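Clavden Workshop Gallery
Home > Gallery > Desktop towers > Dell tower, open case

Dell tower: socket, memory and drive bay

Job sheet 3691. Gallery 3 in the desktop series.

These pages cover the desktop towers handled on the Ulport benches. The machines come in from offices and schools in the Dindolbridge area and are sorted for repair, for parts or for scrap. The gallery is meant as a reference for people who have a similar case in front of them and want to know where things are before they pick up a screwdriver. It does not replace the maker's service manual.

All work on a tower of this type is done with the case on its side and the panel off. Laid flat, the board faces up, the graphics card stops pulling on its slot and a dropped screw stays where it can be found. The mains lead comes out first. Hold the power button in for a few seconds afterwards to drain what is left in the supply.

1. Socket open, bracket lifted 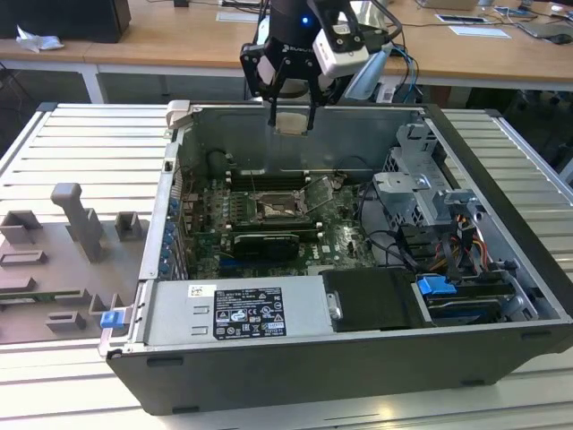

An empty socket should be kept empty for as short a time as possible. On most boards of this kind the contacts are in the socket itself and bend at a touch. Dust can be moved with a hand blower; canned air held too close will leave residue. Do not wipe the contacts with cloth or paper, both of which snag.

The retention bracket has one lever. Press it down and slightly outwards to release it, then let it rise under control. If it needs real force, stop and check that nothing is caught under the frame. We have had two boards through Ulport with a lever bent by pliers, and neither would clamp evenly again.

The blue plastic parts are the ones meant to be worked by hand. On this case they include the clips down the expansion slots and the latch at the hard drive. Old clips go brittle, so open them with the flat of the thumb and keep the broken ones - a Thoroddsen spares tray holds them well enough, and odd ones can often be matched later.

Power leads are left in place unless the supply itself is being changed. If they do have to come out, label each plug first. Masking tape and a pencil will do.

2. Processor in the socket, cooler off

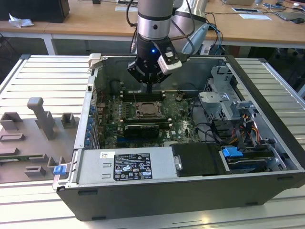

Before a cooler goes back on, both faces are cleaned with isopropyl alcohol and a lint-free wipe, then given fresh paste. A blob the size of a small pea is plenty. Old paste is never topped up. Fasten the cooler screws in diagonal pairs, a couple of turns each, until they stop.

Memory is best fitted while the cooler is still off, as there is more room for the fingers. Open the latches fully, line the notch up with the key in the slot and press on both ends of the module until the latches close. A module that is in at one end only will usually stop the machine from starting, and it is the most common fault we see on towers returned after a home upgrade.

The drive is left until last. Check the health record before deciding whether to keep it. Our own rule is that any drive with reallocated sectors is wiped and scrapped, however few hours it has run.

Notes on the series

Sheet numbers follow the Clavden register. Sheets below 2000 are on paper only and can be seen at the Dindolbridge counter. Sheet 1216 deals with a similar case and has a drawing of the drive cage fixings - ask for it by number. Cable routing for the front panel will be added to this page in March.

Previous gallery: Small form factor cases
Next gallery: Power supplies, testing and disposal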